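What Happens When a Country Sells Things to Another Country?

Go and look at the tag inside your T-shirt. I'll wait! Mine says it was sewn in a country I have never been to, with cotton that probably grew in a different one. My shirt has traveled farther than I have, and I'm a little jealous.

I write about money for kids, and the question I get asked most (after "can I have some?") is why countries bother buying things from each other. Wouldn't it be easier to make everything at home?

Let's start with two words. An export is something a country sells to people in another country. An import is something it buys from another country. The same thing is always both. If a farmer sends a crate of pears across the border, it's an export on the farmer's side and an import on the other side. I used to mix them up all the time, until I noticed that export starts like exit. Exports exit!

So, why do it? Let me tell you about a pretend island I use when I visit schools. It's called Flikau. Flikau is rainy and green and full of sheep, so it has wonderful wool. It's also much too cold for oranges. You could grow oranges there if you built a giant heated greenhouse, but every orange would cost as much as a sweater. Across the sea is Clorari, where it's sunny nearly all year. Clorari has oranges falling off the trees and hardly any sheep.

You can see where this is going. Flikau sells sweaters, Clorari sells oranges, and people in both places end up with more than if they had tried to do everything alone. That's trade.

When I was your age, I did the same thing at lunch. My friend Nathalie Verstraete had terrific cheese crackers and I had more raisins than anyone could want – and she loved raisins! We were both sure we'd gotten the better deal. 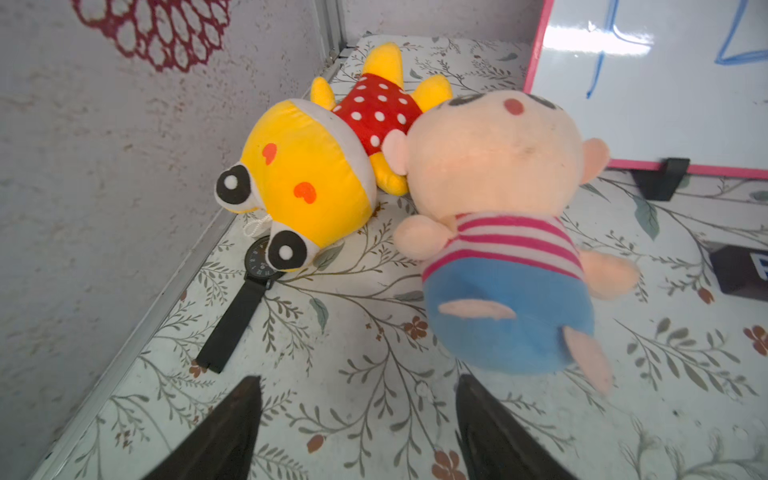

A leafy print with little reddish flowers.

Countries don't swap raisins for crackers, though. They use money, and different countries often have different kinds. If a store in Clorari wants sweaters from Flikau, somebody has to change Clorari money into Flikau money first. How much you get for your money is called the exchange rate, and it moves up and down. Say a sweater costs 40 Flikau coins. The price on the tag might stay the same all winter, but in October it could cost a Clorari shopper more than it did in the summer, just from the exchange rate moving.

Then there's getting the stuff there. Lots of it goes by ship, packed in big metal boxes called containers. I once spent a morning at a harbor called Prostamside with a man named Cor Mulder, who plans where the containers go. He showed me the plan for one fairly small ship, with 268 containers on it. The ones coming off first have to be easy to reach, so he can't bury them at the bottom. He told me the biggest ships that stop there carry over 2,000. I asked if he ever lost one, and he said no, but he has had to move a whole stack to get to a box of bathroom faucets.

Some exports don't need a ship at all. If you pay to watch a cartoon made in another country, you've bought an import, and it never went near a container. Songs, games and apps can be exports too. So can a vacation! When a family from Clorari flies to Flikau and pays for a hotel, Flikau has sold them something, so it counts as an export even though nothing left the island. (I had to read that one twice when I first learned it.) These are called services.

Is everybody always happy about trade? No. Suppose Clorari starts making very cheap sweaters and sending them to Flikau. Shoppers in Flikau save money, but the knitters there may sell fewer sweaters, and some could lose their jobs. Sometimes a government puts an extra charge on imports, called a tariff. Tariffs can help the knitters, but they usually make sweaters cost more for everyone else. Grown-ups argue about this a lot, and they've been arguing for hundreds of years.

Something to try at home: pick one room and look for labels that say "Made in." Write down the countries and find them on a map. I did my kitchen, and the farthest traveler was a can opener.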